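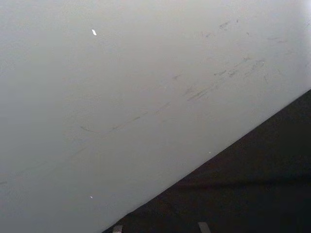
Our project was about scuff marks on a painted wall, and what a person with a bowl of water, a soft cloth and a free afternoon can do about them. We picked it in the second week of term, when we were still supposed to be looking for something grander, and I'm glad we stuck with it. A painted wall looks like one big plain thing until you sit down in front of it with a pencil and try to write down what is on it. There are long marks and short ones, and plenty that are hard to call either, like the thin gray streak that starts faint, curves a little and breaks up into short dashes as it goes along. Is that one mark or several? We argued about it for most of a lunch break (very happily, with sandwiches) and decided that if the dashes follow the same line, they count as one.

The room

We worked in Room 1374 of the Prunari building, on the Hovgate campus. It was last painted in June, in a pale matte color that looks gray in the morning and closer to blue later in the day. Matte paint is lovely to look at and not so lovely to clean. It doesn't shine, which hides the bumps in the plaster, but if you rub it hard you get a polished patch that catches the light and can be more annoying than the mark you were trying to get rid of. The painters, a local firm called Popescu, were kind enough to answer our email, and their advice was short: use plain water first, press lightly, and stop as soon as the cloth picks up color.

The table stands up against the wall and is covered with black cloth. We thought about taking the cloth off and in the end we left it, partly because it gave us a good dark edge to measure up from. It did mean that any drip showed up at once, and that we spent more time than I would like to admit smoothing out folds.

What we did

We divided the stretch of wall above the table into 28 patches using low-tack tape, and gave each one a number in the notebook. Before touching anything, each of us looked at every patch alone and wrote down what we thought was there, using three words we had agreed on beforehand. A "streak" was anything long and thin. A "smudge" was soft-edged and wider than a fingertip. A "speck" was a dot, dark or light. Then we compared lists. We agreed on the streaks almost every time and disagreed about the smudges so often that we had to go back and do them again together, standing side by side with the lights on and then off.

After that came the cleaning. We measured out 300 ml of water for each session, used a fresh cotton cloth for each row, and spent no more than 60 seconds on any one patch. Some patches got water only, others got water with a drop of Sudus, the unscented soap from the kitchen down the hall, and a few got a dry white eraser. We also left several patches completely alone so that we would have something to compare with.
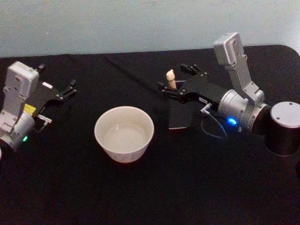

Getting the cloth to the right dampness took more practice than the rest of the method put together. Too wet, and a drop runs down the paint and leaves a track of its own, which then has to be wiped as well. Too dry, and you are just pushing dirt from one place to another. What worked for us was to dip one corner, squeeze it out twice over the bowl, and touch it to the back of the hand before going anywhere near the wall. If it left a visible bead of water, it went back for another squeeze. I still do this at home now when I wipe the kitchen cabinets, so I suppose that is one lasting result of the project!

What we found

The smudges were the easy part. Nearly all of them got lighter with plain water, and adding soap made only a small difference that two of us saw and one of us did not. We have written this down as "no clear difference", which seemed fair.

The streaks were harder. Water did very little to them. The dry eraser did better, especially on the thin ones, though on two patches it left a faint shine that you can see if you stand by the door and look along the wall. We think a streak is often something rubbed off onto the paint, so the eraser lifts it, while a few are real scrapes and there is nothing there to lift. We could usually tell which by running a fingernail across very gently, but we only thought of this toward the end and so we can't give proper results for it.

The specks we more or less gave up on. Some of the light ones seemed to be tiny chips or bits of dust caught in the paint, and no amount of wiping is going to help with that.
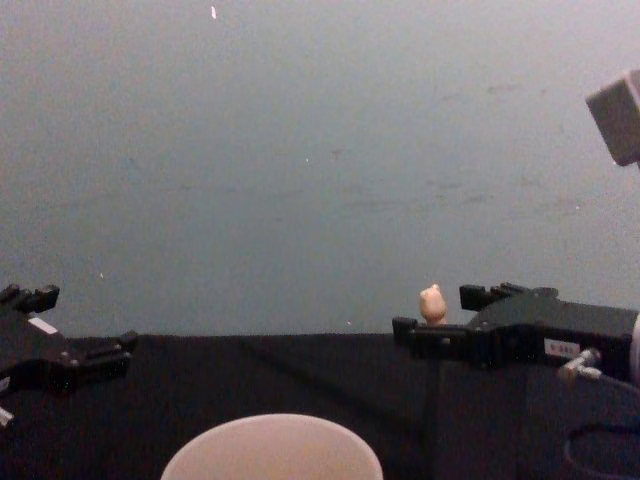 Figure 3. The wall and the black tabletop, with soft, darker smudges across the middle and right of the wall.

What we would change

We would sort out the lighting first. Our morning notes and our afternoon notes don't always match, and I believe the wall was the same and our eyes were not. A single desk lamp, set at the same spot each time, would have saved us a lot of going back and forth. We would also write down who wiped which patch. Three people press in three different ways, even when all of them are sure they are pressing lightly.

It would be nice as well to go back next June, when the paint is a year old, and see whether the patches we cleaned have picked up new marks any faster than the ones we left alone. The patch map is taped inside the back cover of the notebook, with row one at the top.

Handed in 3 December 2018, with the notebook and the leftover cloths.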